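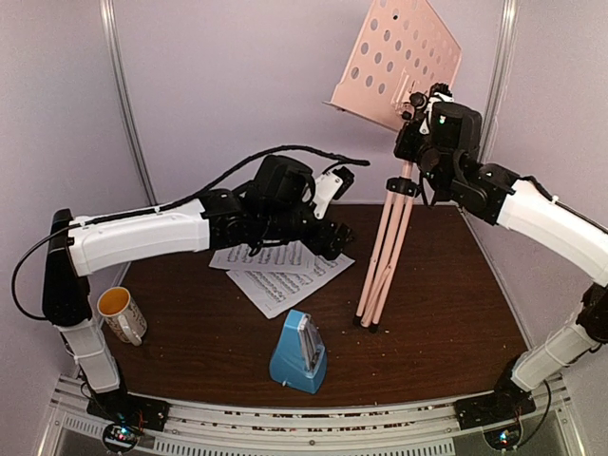

Bench 2, Tuesday, 9:40. Pink stand, two sheets of music, metronome.

Desk lip and tilt checks on the pink stand before it goes back to Welbridge with the others. Complaint on the ticket was "desk creeps down during rehearsal." Tripod spread to full, collar clamp finger-tight only, since that is how players leave it.

Tilt joint: holds with bare desk. Holds with two loose sheets. Starts to slip with the Grostard band folder (heavy card cover, full set of parts). Tightened the tilt bolt a quarter turn and repeated — no slip in 7 minutes, then stopped watching. The friction washer is the same one used on the older Grostard stands, so spares are in the second drawer.

Collar: no visible scoring on the shaft. Leave it alone.

Feet: rubber is sound on all three. On a varnished table the stand still walks a little if the desk is tapped at the outer corner. Try again on the hall floor before writing anything down as a fault.

Metronome (light blue, Sukprasert job): set to 100, compared with the phone app. Beat is even on the flat. With a folded card under one side it limps clearly, so the owner's "uneven tick" may just be the shelf it lives on. Ask. Do not open the case until we have an answer.

Sheets are scrap from the Trusteo box. Two loose pages slide apart on the desk as soon as it is laid back far enough to read standing up. Clips would fix it; we are low on them.

To do: order washers, recheck tilt with the folder left on overnight, find the key for the other metronome.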